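Flurno campervan electrics and fittings log

Read this first

Flurno is a collection of notes, tables and wiring records about self-built campervans, mostly the sort that started life delivering parcels. It began as a shared spreadsheet between three people who had each bought the wrong battery. It has since grown to 534 entries covering 406 vans, the difference being that some owners rebuild theirs every winter and insist on telling us.

Maintained by Seren Humphreys, with Damilola Balogun looking after the tables and Rhodri Gwynne looking after Damilola's spelling of Welsh campsites. Last tidied Sun 29 September.

What is in the folder

vans.csv has one row per van: base vehicle, wheelbase, roof height, year of conversion, and whether the owner would do it again. The last column takes yes, no or "ask me in July". We tried to make it a plain yes or no and were outvoted by the contributors.

electrics.csv has one row per electrical fit-out. Battery type, battery size in amp hours, solar in watts, charger, inverter if there is one, fuse sizes where people remembered to write them down.

weights.csv holds weighbridge figures, empty and loaded. Loaded means water, gas, bedding, people and the dog. If there is a dog it has its own column.

fittings.csv covers furniture, insulation, windows, heaters and floors. It is the longest file and the least reliable, for reasons given further down.

notes/ is a folder of text files, one per van, in the owners' own words. We have taken out house numbers, registration plates and one recipe.

How entries are made

Owners fill in a form. Somebody here reads it, writes back with questions, waits, writes back again, and enters whatever arrives. Weights only go in with a weighbridge ticket. Before that rule we had a long-wheelbase Escobedo conversion with an oak kitchen, a shower and a wood burner that supposedly weighed less than the empty van it was built in.

Battery sizes are entered as printed on the battery. What the battery will hold after four winters under a passenger seat is another matter and you will find it in the notes, usually in capitals. 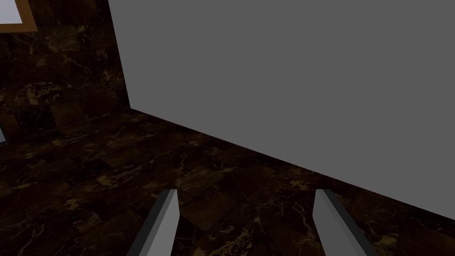 Costs are in pounds and include parts only. Labour is left out, as most owners put it down as nothing and most of their partners disagreed. Tools are left out too. Where a figure is exactly 1,000 please treat it with suspicion: it generally means the owner stopped adding up at that point and went for a walk.

Known problems

The Dotent heater rows are a mess. Two models were sold under the same name and the form didn't ask which. Bleddyn James has been through the older entries and marked the ones he is sure of with a 1 in the checked column. A blank means unchecked. It doesn't mean wrong, although it might be.

Insulation thickness was collected in millimetres, except by those who used inches, and except by the gentleman who answered "plenty".

Floor build-up is recorded from the metal upwards. Early rows run the other way, from the vinyl down. These have a flag in the last column and we will turn them over when one of us has a free weekend - so please don't wait for it.

High-roof vans are over-represented. Tall people fill in forms, it seems. Pop-tops and micro-campers are thin on the ground and anyone who has built one is warmly invited to get in touch.

There are 100 rows with no fuse sizes at all. We asked. Some owners didn't know, which is a worry, and some had sold the van, which is a worry for whoever has it now.

What you can use it for

Comparing what other people fitted in the same van as yours. Getting a rough idea of payload before you order the worktop. Settling arguments on campsites. Hefin Gwynne has used the weights file to work out which seats people take out and whether they regret it, and his sums are in notes/seats.txt for anyone with an evening to spare.

Please don't use it as a wiring guide. It records what people did, and a fair amount of what people did was a bad idea. Gas work in particular should be left to someone qualified, and so should anything that plugs into the mains at a campsite.

It is also no good for valuing a van. What owners spent and what a buyer would give them are two numbers that have never met.

Changes since the last version

Added the Gruruson roof rail entries, including the two that whistle.

Moved awnings out of fittings.csv and then moved them back.

Split "toilet" into cassette, composting and "none, we manage".

Corrected Rhodri's payload, which had been flattering him by the weight of a full water tank.

Licence and credit

Free to copy, share and alter, as long as you say where it came from and share your version on the same terms. If you print any of the owners' notes, leave their wording alone. They were quite firm about that.

Corrections go to Seren, with the van number in the subject line. New vans go to Damilola. Photographs of sunsets through open back doors can go to either, but we have enough.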